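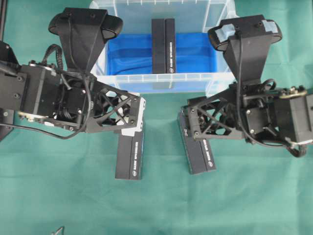
Two robot arms over a work surface, with dark boxes on the cloth and one in a plastic bin.

Chore robots are machines meant to take over small manual jobs in homes and shops, such as tidying, sorting and packing. Whether any of them can yet do so without help is disputed.

Packing boxes into a bin is a common test. It looks easy, and makers like to show it for that reason. Critics note that the boxes are usually all alike and stiff, and that a person is often steering the arms.

In a trial at the Sosley warehouse, Lena Stępień logged 2817 attempts by a two-armed Soken unit. Its maker called the result "close to ready." Stępień did not -- she found that staff had stepped in 118 times, mostly after a box tipped or jammed against another. Kwesi Amissah, who reviewed the log, added that setup time had been left out of the maker's totals.

Home use is further off. Laundry, dishes and cluttered drawers vary too much from one house to the next, and as of 29 August 2020 Soken sold no model for them.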